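**Participants wanted - home robot fault study, simulator sessions (Kirnent, ground floor)**

May 2023. Need people quickly, sorry for the rushed note.

Short version: Plumik, our household robot, has been failing in the simulated flat and we want outside eyes before it goes anywhere near a real one. In the last test block it ran 200 tasks. 16 ended in a safety stop. 11 of those happened in doorways - it reads a half-open door as fully open, carries on, clips the edge with the elbow. The log says "path clear" every time. Not good.
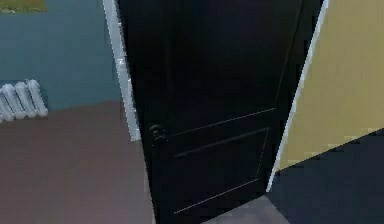

The rest are kitchen faults and these worry us more. Told to fetch something off the worktop, Plumik picks a grasp that takes the arm straight over a knife. No slow-down, no warning. In a simulator that costs nothing. In someones kitchen it's a cut hand.

What you'd do:

- watch recorded runs on a screen and press a key when you'd want the robot to stop
- drive the arm yourself for a few tasks (gamepad, we show you how)
- tell us in your own words what looked wrong. Blunt is fine
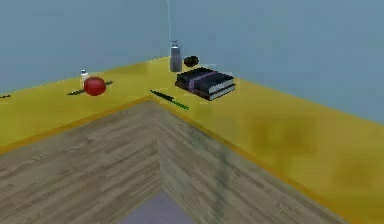 *Kitchen worktop in the simulated flat: two knives, fruit, bottles, a bowl, strapped books.*

Who we want:

- 18 or over, any background, no robot experience needed
- people who cook at home most days, esp. welcome
- anyone who has worked with machinery or done safety reporting - please say so when you write
- not Preda staff, past or present (they built the door planner, so it wouldn't be fair)

Sessions are 80 minutes with a break in the middle. £16 an hour plus bus fare, paid on the day. All on screen - you won't be in a room with a moving robot at any point. Some people get a bit queasy with the camera view, you can stop whenever and still be paid in full.

Running now until the end of August, or untill we fill the places. Daytime and early evening slots.

To sign up: leave your name and a phone number at the Herkine front desk, marked "Plumik faults". Say which times you can't do. We'll ring back with a slot and send the consent form to read first.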